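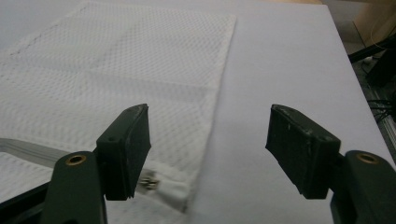 Rellstead Waffle Towels – Bulk Pack of 40

White, woven waffle cotton, hemmed on all four sides. Sold by the pack only, no singles, sorry. For guest houses, salons, small gyms, anyone doing a wash every day and tired of towels that take all night to dry.

In stock. Ships in 2 working days. Order code 468.

What you get
40 hand towels, one size, folded flat and banded
Hanging loop on the short side
Care label sewn into the hem, easy to snip off
Plain card sleeve round each band, no plastic

Colors
White. Oatmeal is back in July, the gray is finished and we are not making it again. Please stop emailing about the gray.

How they wash
Wash once before first use, warm, no softener. They come out of the pack stiff and a bit flat. First wash pulls the weave up and they shrink a little, mostly in length. Normal. Second wash they settle. After that they stay put.

Softener is the main thing people get wrong. It coats the cotton and the towel stops soaking up water. If yours have gone slippery, run them through hot with a cup of white vinegar in the drawer and nothing else. Might take two goes.

Chlorine bleach – only on the white, and not every week. Oxygen bleach is fine as often as you like. Face cream with peroxide in it will leave pale marks on the oatmeal, we can't help with that one.

Tumble low or line dry. Line dry gives a rougher towel, which some people prefer. Shake them out wet first. Don't iron, it squashes the waffle.

Folding and storage
Thirds lengthwise, then in half. Fits a standard 14 inch shelf with the loops to the back. Don't pack them into a cupboard still damp, they will smell by morning and you'll be washing the lot again.

Rellstead or Darkitz?
We get asked this alot. Darkitz is our terry towel. Thicker, softer on day one, heavier in the machine and slower to dry. Good for bathrooms where guests stay a few nights. The Rellstead waffle is lighter and packs smaller, better for salons and anywhere with a fast turnover. Plenty of customers keep both, Darkitz for baths, Rellstead by the sink.

If you just want cleaning cloths, neither. Look at the Clilier cloths, they're cheaper and you won't mind throwing them out.

Matching items
Sutanto bath mat, white, same hem
Clilier cloths, mixed bundle
Darkitz terry hand towel
Laundry bag, drawstring, holds one pack

Delivery
Flat rate on one pack, free on two or more to the same address. Packs go in a plain carton, one per carton. Heavier than it looks so tell whoever is signing for it. No deliveries to PO boxes. If you need it on a certain day put it in the order notes, we'll try, can't promise.

Returns
Unopened packs, fine, send them back in the carton with the order slip. Opened but unwashed – ask first. Washed towels we only take back for a fault: hem coming undone, loop off, a pulled thread that runs. Send a photo of the bit that's gone wrong plus the care label, that's enough. Usually we just send replacements and you keep the bad ones for rags.

Questions people ask

Can I get my logo on them?
Yes, embroidered, one corner, up to three thread colors. Minimum is two packs. Adds time, and embroidered towels can't be returned unless we got it wrong.

Do they shed?
A bit in the first wash. Clean the filter after. Wash them away from black uniforms till they've been through twice.

Are they OK for hot towel cabinets?
Yes. Wring well, roll tight, don't leave them in overnight.

Can I have a sample?
One free per business. Write to Steinar Laxdal in trade sales with your shipping adress and which weave you want. Samples go out with the regular post.

Prices on this page checked October 2024. Trade accounts see their own price at checkout after logging in.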